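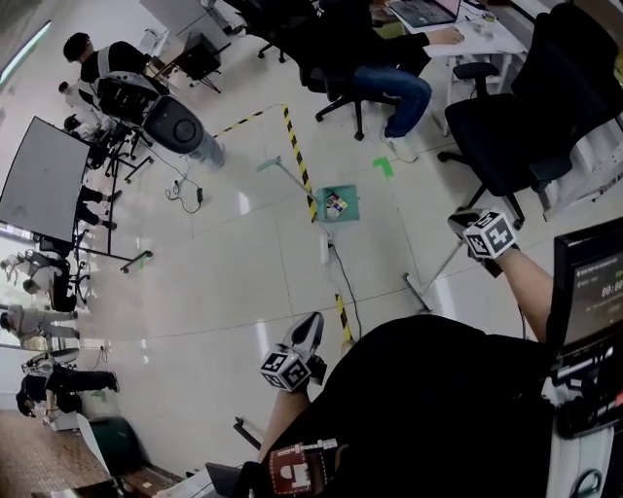 PART TWO: STOCK AND STORAGE

Chapter 10
The Shelf and the Ledger

Every business that keeps things on shelves keeps two sets of things. One set is made of cardboard, brass, flour or whatever the business sells. The other set is made of numbers, and it is usually in much better shape. Numbers do not get dropped behind the water heater. They are never lent to a cousin.

The trouble starts when somebody compares the two. Suppose the ledger of Brotetti Plumbing Supply says there are 40 brass elbows in bin C. A clerk goes to bin C and finds 38. The ledger is now wrong by two elbows, and the business has several choices. It can look for them. It can change the ledger. It can send a second clerk, in the hope that he will be worse at arithmetic. All three are common, and the last is more common than textbooks like to admit.

The gap between the recorded quantity and the quantity on hand is called a variance. When the shelf holds less than the ledger says, the variance is called shrinkage, a gentle word that makes it sound as though the elbows went through a hot wash. Shrinkage has many parents: theft, breakage, a box put in the wrong bin, a delivery signed for by someone who wanted to get back to lunch. A good part of it is paperwork. The goods left the building quite legally, and the form is still in a coat. 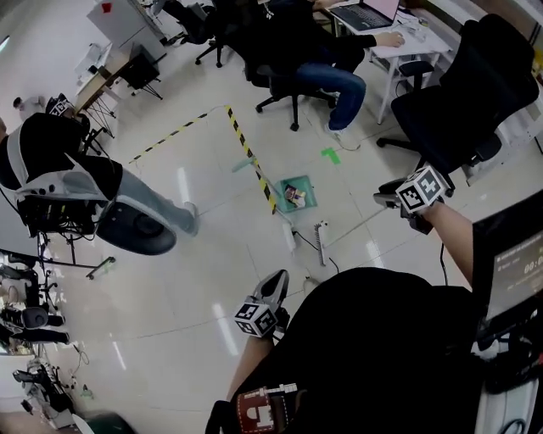

Why not just count everything once a year and be done with it?

A yearly count tells you that stock is missing but gives little help in finding out when it went. An error made in July and found the following June has had eleven months to make friends. Counting a few items more often keeps the trail short enough to follow.

The method of counting a little at a time is called cycle counting, and it takes up the second half of this chapter. The first half deals with the full physical count, which most firms still carry out, if only to satisfy their accountants. You will meet the Dalton warehouse, where the count went smoothly and was off by an entire aisle, and Mollah & Ruvik, a maker of picture frames that discovered it had been paying to store another company's glass. Both cases appear in full at the end of the chapter, with the worksheets the staff filled in and some of the crossings-out.

Two terms should be settled before we go on. A blind count is one in which the counter is not shown the ledger figure. An informed count is one in which the figure is printed on the sheet, so that the counter may glance at the shelf, glance at the sheet, and discover with relief that they agree.
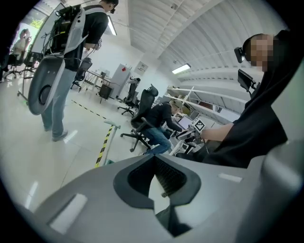 Shiuli Selvanayagam would drop the informed count from the chapter altogether: "You hand people the answer and then praise them for getting it right. I'd sooner have a blank sheet and an argument." The objection is a fair one, and we return to it in the section on recounts. Informed counts are quicker, however, and a firm that must reopen at 7 a.m. may value speed over virtue.

Before reading further, pick a kitchen cupboard and write down what you believe is in it. Then open the door and make a second list. Keep both pages, as the first set of exercises uses them. Expired goods should be included, with their dates, however painful this is.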